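Teaching an arm to draw on a vertical board: collecting and cleaning the demonstrations

This page covers one task from our manipulation set, the one we call "board line." The arm takes a marker that is stuck to a whiteboard by a magnet, draws a single line, and puts the marker back on the board. It is written for people who already have an arm running under teleoperation and want to repeat our result or swap in their own policy.

The method is ordinary imitation learning. What made the difference for us was how we set up the marker and how we threw data out, so most of the page is about those two things.

What you need

A six- or seven-axis arm with a parallel gripper, a whiteboard that takes magnets, and a fixed camera that sees the board and the tray. A second camera on the wrist helps with the grasp. We teleoperate with a leader arm. Our recorder is Herusum, but any logger that writes joint positions and images against one clock will do.

Step 1. Prepare the marker

Use an ordinary dry-erase marker and a round magnet. Put the magnet against the middle of the barrel and wrap clear tape over both, going all the way around the barrel. Leave enough of the barrel free at both ends for the fingers. Take the cap off before you start. Cap removal is a separate task with its own problems, and mixing it in here doubled our failure rate.

Check the hold by pressing the marker to the board and letting go. It should stay at whatever angle you leave it. If it swings, the magnet is too weak or the tape is too thick. If the gripper slips along the barrel when you pull straight off the board, the magnet is too strong. We went through four magnets before one suited our gripper.

Wrap the tape tightly. Loose folds catch on the finger pads and the release goes wrong. Change the tape when it starts to lift.

Step 2. Fix the board

The board must not rock. Ours sits on a painted metal stand, and early on we lost two sessions to a stand that moved a little every time the tip touched. Push on the board with your hand at the height where the line will go. If you can see it move, brace it.

Then find the plane of the board in the arm's base coordinates. Touch a blunt probe to the four corners of the area you will draw in and fit a plane. You don't feed this to the policy. You need it later, to work out which time steps are contact and which are not.

Step 3. Choose start positions

Vary the marker's place and tilt. We kept it left of center, with the tip down, and changed the lean from one episode to the next. Some starts should be low, with the tip close to the tray, because those are the hardest grasps. The lower finger has very little room there. Our first policy had never seen a low start and drove a finger into the tray on the first one it met.

Keep the lines short and roughly vertical at first. The instruction we used for every episode was "draw a line down the middle of the board."

Step 4. Record

One episode is grasp, pull off, move, touch, stroke, lift, return, release. Tell the operator to do it at an even speed and not to stop in the air to think. Pauses are the worst thing you can put in this data. The policy learns to hover and sometimes never comes out of it.

The stroke should go from top to bottom. Let the operator draw naturally and don't ask for a straight line. When we asked for straight lines people slowed down near the end, and the policy copied the slowing and left thick ends.

Wipe the board between episodes, but don't scrub it. A little ghosting from old lines is good for you — a policy trained only on a spotless board may take a faint old mark for the new one and skip the stroke.

We recorded 565 episodes.

Step 5. Clean the data

Drop an episode if any of these is true:

- the marker turned in the fingers after the grasp
- the arm stood still for more than a second before contact
- the stroke has a gap
- the marker fell or slid at release

After this we had 500. Use the plane from Step 2 to label contact, and look at the labels on a few episodes by hand. A plane that is off by a few millimeters will mark the approach as contact and the stroke length will come out wrong.

Step 6. Train

We used an action-chunking transformer with both camera views and joint positions as input. Start with the settings you already trust. The one change worth making is a higher loss weight on the steps labeled as contact. Without it, the stroke is such a small share of each episode that the model gets the travel right and presses too lightly on the board.

Step 7. Score

Score three things separately: grasp, line, and return. A single success number hides what is going on. Our early policies grasped well and drew well and then failed to put the marker back, mostly by opening the fingers before the magnet had taken hold.

For the line, count it as good if it is unbroken and stays within the area you marked out. Don't score straightness. The demonstrations bow a bit and so will the policy.

The return is good if the marker is on the board by itself after the fingers have opened and the arm has backed away. It doesn't have to be where it started. Take the final picture from the fixed camera once the arm is clear, and keep one for every trial.
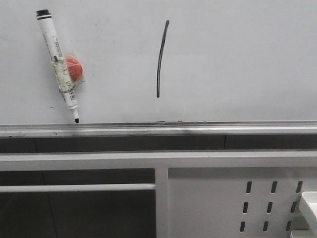
Run the low starts as their own group and report them apart from the rest. They will pull your average down, and anyone comparing against you needs to know how many you included.

Comments

yurchenko_lab
Did you try predicting force as well? We have a wrist sensor and the contact part is where we lose most of our trials.

Nicanor Ledesma
We did for a short while in March. It helped the stroke and did nothing for the return, so we left it out. If you already have the sensor I would keep it.

mattb
How often do you replace the marker? Mine dries out with the cap off all session and then the gap rule throws away half my episodes.

Nicanor Ledesma
Every 4 blocks, sooner if it looks pale. Tape up several before you begin.

clultwood
The second between "fingers open" and "arm backs away" is what fixed the return for me. I had people wait there on purpose. It breaks your no-pause rule but it's after contact so I think it's fine.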